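Ticket 2484: Zernedon washer stops with E19 before final spin
Status: Closed
Opened: 17 June 2021
Product: Zernedon front loader, with Clutitico auto-dose unit
Opened by: Yolandi Sithole
Assigned to: Fergal Moriarty

Yolandi Sithole
Hi all! First let me say I love this machine. We run a shared laundry room for our building and two youth teams, and the counter just went past 3000 cycles, so it has earned its keep. But since the weekend it gets to the last rinse, hums for a bit, then stops and shows E19. The door stays locked and there's water sitting in the drum. If I turn it off at the wall and run Drain Only, it empties fine and spins like a dream. Happens on Mixed and Sportswear. Doesn't happen on Quick. Any ideas? Happy to take things apart!

Fergal Moriarty (support)
Hello Yolandi, and well done on the 3000! E19 on that model means the water level didn't drop fast enough during a drain step. Usual suspects are the pump filter, the drain hose and the pressure tube, in that order. Could you send me:
- firmware version (hold Start and Delay together)
- when the pump filter was last cleaned
- height of the standpipe from the floor
- what a normal Sportswear load looks like
- which detergent is in the Clutitico

Yolandi Sithole
On it. Firmware says 1.15, no letter after it. Filter cleaned this morning: one hair tie, a coin and a truly impressive amount of lint. Ran Mixed again afterward and got E19 again, same spot. Standpipe is 115 cm from the floor to the top edge. Detergent is the blue liquid from Geraghty, dose set to High. Loads are polyester and cotton together, mostly tops and jackets, usually reds and whites in the same drum (cold wash, color catcher, no pink yet!).

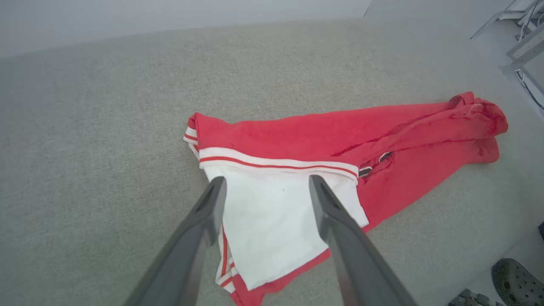
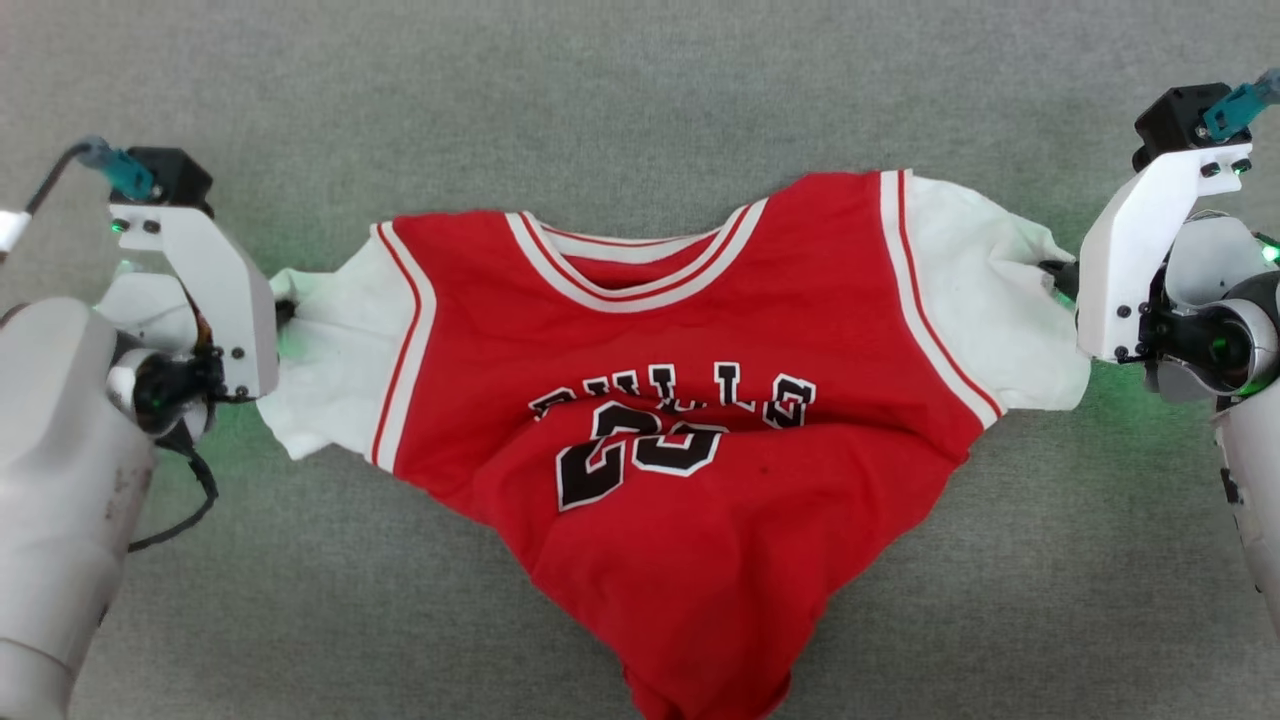 Attachments 1 and 2: red and white clothing on gray fabric.

Fergal Moriarty (support)
Thanks, that's everything I asked for. Two things jump out. 115 cm is over the limit in the manual, which tops out at 100 for this pump. It can work for years that way with a fresh pump and then start to struggle. And High is a lot of soap for a cold wash. Suds in the drain step fool the pressure sensor, and Quick has a smaller dose, so it would get away with it.
Please try these one at a time so we know which one did it:
1. Set the Clutitico to Low.
2. Run an empty hot cycle with no detergent and watch the glass.
3. Run Mixed with a half load.
Leave the hose alone for now.

Yolandi Sithole
Ooh, you should have seen step 2. No detergent at all and the glass was full of foam up to the middle! It stopped with E19 again. I ran it a second time and there was much less foam, and it finished. Then Mixed, half load, dose on Low: finished! Big grin here. Full load of Mixed after that: E19. Less of a grin.

Fergal Moriarty (support)
Great testing. So suds were part of it, and the drain is still marginal on a full load. I've asked Siobhán to take a look at the pump side.

Siobhán Dolan (support, hardware)
Hi Yolandi. With the machine unplugged and the filter out, shine a flashlight in and turn the impeller with a finger. It should move in little jerky steps. If it spins freely or wobbles, the pump is worn. Also follow the drain hose behind the machine and look for a flat spot where it passes the back corner.

Yolandi Sithole
Impeller is nice and jerky, no wobble. But the hose!! Pulled the washer out and it was squashed nearly flat against the wall. We mopped back there last Friday and must have shoved the machine in too far. Cathal Breathnach from upstairs helped me swing it round and re-clip the hose. He also found us a lower standpipe fitting in his shed and is putting it in tomorrow.

Siobhán Dolan (support, hardware)
That'll do it. Leave a hand's width behind the machine when you push it back.

Yolandi Sithole
New fitting is in, 90 cm now. Four full loads today, two Mixed and two Sportswear, no E19. It's quieter on the drain too, which I didn't expect! Can I put the dose back up to Medium for the muddy stuff?

Fergal Moriarty (support)
Medium is fine on warm cycles. Stay on Low for cold. There's a newer firmware that gives the suds check an extra minute, and Caoimhe Ó Gríofa in our office can mail you the USB stick if you'd like it.

Yolandi Sithole
Yes please! Same address as on the account. Thanks, everyone, this was fun.

Resolution: drain hose crushed behind unit; standpipe above maximum height; detergent overdosing on cold cycles. No parts replaced. Firmware stick requested from C. Ó Gríofa.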